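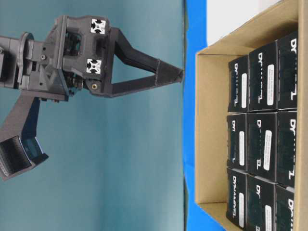 Void fill or a tighter carton for small retail boxes?

yinga_prinport
Posted 01/04/2026
We ship small retail boxes from Hurnitville, packed upright in a single-wall brown carton. Headspace is 8 mm. Since December the returns from the Paucar route show crushed top corners. Paper void fill or a shorter carton?

Wetent_Dave
Shorter carton. At 8 mm the contents carry no load and the carton walls take all of the stack.

corrugate60
Disagree. With zero headspace the retail boxes carry the stack, and the customer sees that damage first. Keep 5 mm and go to double wall.

Wetent_Dave
Double wall costs more on every unit to fix one route. Check how the pallets are stacked first. Column stacking holds a good deal more than interlocked.

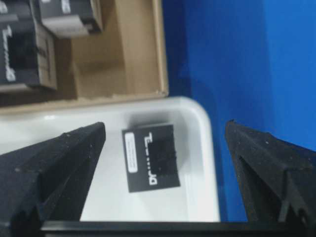

Also check the overhang. If the cartons stick out past the deck boards, the corners lose most of their strength and no board grade will save you.

ycorrea
Humidity too. Board stored at 60 percent is noticeably weaker than the supplier's test value. What is the stack height?

yinga_prinport
2 pallets high, interlocked, no overhang. Humidity not logged. I will ask Paucar for column stacking on the next load and leave the carton alone.

corrugate60
Fine, but change one thing at a time. I still expect you to end up with double wall.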